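Ticket 3574
Queue: Order picking / produce
Opened by: Yesenia Cabrera, floor
Assigned: Lina Smadi
Priority: 2
Opened: November 1, 2023
Subject: picker slow on basket handles, pickers being asked to cover

Yesenia Cabrera
Second shift in a row. Picker takes forever on the handle. Goes in, closes, opens again, closes. Produce orders stack up behind it and then Dörte gets pulled off the phones to hand-pick. She's not trained on the new slips and shouldnt have to be. Need either a fix or a person on the rota for produce, officially.

Lina Smadi
Looking. Which baskets? We have the old Brusta ones and the Saarela ones. Is it both?

Yesenia Cabrera
Didn't check. Will ask Dörte.

Dörte Oltmanns
Mostly when the handle is lying down flat. If I stand it up first it grabs fine. So now I walk over and stand it up, every order. That was not in the job description lol

Lina Smadi
OK thats useful. Retry limit on the grip was set to 40 in the May update, way too high, so it sits there trying instead of calling someone. Dropped it to 2. After that it should flag on the Rania screen and move to the next order. Pulled grip views from both hands too, attaching. 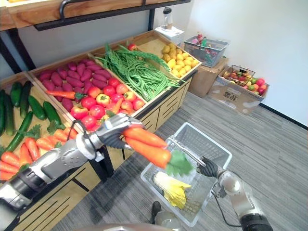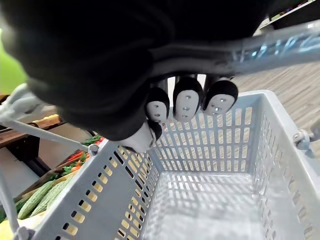
Attached: grip on basket handle, produce stand. Carrots going over the basket in the first one, second is the close view from the hand.

Lina Smadi
Fingers close round the handle in the second one, no complaint there. So I'm looking at the approach, specificaly the angle when the handle is down. Sent to Zenar support, waiting.

Jana Hamann
From the scheduling side: please don't let it skip orders without telling us who picks the skipped ones. Last time it was "whoever is near" and whoever is near was Dörte for a week.

Yesenia Cabrera
+1. Also people are staying 30 min late to clear it and not writing it down. Write it down.

Lina Smadi
Fair. Skipped orders now go to the produce lead's list, not the general one. Sveva is produce lead this month. Sveva pls confirm you can see it.

Sveva Melis
I see it. Fine for skipped orders, but I can't do those plus restock the potatoes plus answer alarms. One of those has to go to somebody else.

Jana Hamann
Restock moves to the morning crew starting next rota. Will post it by the time clock.

Dörte Oltmanns
So do I still stand the handles up or not

Lina Smadi
No. Leave them, I need the failures in the log. Back to phones.

Status: waiting on vendor
Open items: approach angle (Zenar), new rota (Jana), late hours for last week (everyone, send to Yesenia)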